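Let the students work in real rooms

When I was a pupil, the robot club had one table. On the table there was a white board, and on the board a yellow line. The robot followed the line, the teacher was content, and we went home. I have respect for those teachers, but I think this kind of club does not prepare young people for the machines they will meet later.

For two years I help with the student project at our school in Remville. We are 17 students and three adults. In January we decided to stop working only at the club table and to practise with hand-held grippers at home, in ordinary rooms. My colleague Friederike Ackermann was against it. She said that results from different homes cannot be compared, and she is partly right. 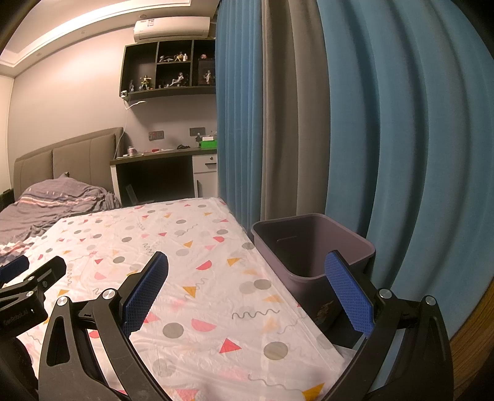
My opinion is that a student learns more from one untidy bedroom than from a whole term at the table. At the table all objects are hard and have a known place. A bed is another matter. When the sheet is wrinkled and a little shiny, with triangles and circles printed all over it, a student must ask where the cloth ends and where a fold only looks like an edge. The blanket is heaped up against the headboard and has no shape which one can write down in advance. With the blue pads wide open above such a sheet, you must decide where to take hold, and this decision is the lesson.

Some parents fear that it is not serious work. Henrik Wegener, whose daughter is in the project, asked me why she should learn to fold bedding for a school mark. I answered that she must also write a report of eight pages, and he was a little calmer.

I do not want to throw away the table. Beginners need it, and for the regional competition it is still the rule. But I would ask the organisers to add one task with cloth, even a simple one, and to judge it generously in the first year.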